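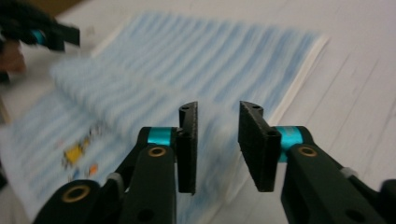
What should a team do after a gripper lets something fall and no one is hurt? Write it down the same hour, with the name of the part, and stop using that tool until someone has looked at it.

I say this as a person who did not do it. In February I was working at Tevano, in the Plernau building, where we teach machines to handle light things such as paper, cloth and thin packaging. We work with hand-held grippers, one for each hand, and the recordings go to the arms at Herkside. On one of my tools the right pad began to sit a little crooked. I could feel it in the trigger before I could see it. I pushed it straight with my thumb and continued, and I pushed it straight again the next day, and after that I did not think of it as a fault anymore. It was a habit.

Some 30 recordings later the pad came off and the weight I was lifting, 2 kilograms of steel in a cloth bag, landed beside my colleague's foot. She laughed. I laughed also, and we glued the pad and finished the shift.

My opinion is that the falling bag was the smaller failure. The bigger one is that our fault log for that month was empty. Our form had 74 fields, and it asked for a photo, a batch number and a signature from a supervisor who was in another building. For a broken arm I would fill it in. For a crooked pad I would not, and I think very few people would.

Tiruwork Gudeta, who leads the safety work at our site, does not agree with me completely. She says a short form gives short thinking, and that she has read 2000 reports where the only word under "cause" is "wear." I respect this. But a report with one poor word can be followed by a telephone call — an empty page can not.

There is also the matter of the recordings. I made them with a crooked pad, and my hand was correcting for it all the time. The arm that learns from them has no crooked pad, so it may learn a correction it does not need. I asked for them to be removed. The file carries the label Nic Giolla, after the old name of our project, and as I write it is still in the training set.

I would like the form to have four lines: which tool, which part, what happened, who saw it.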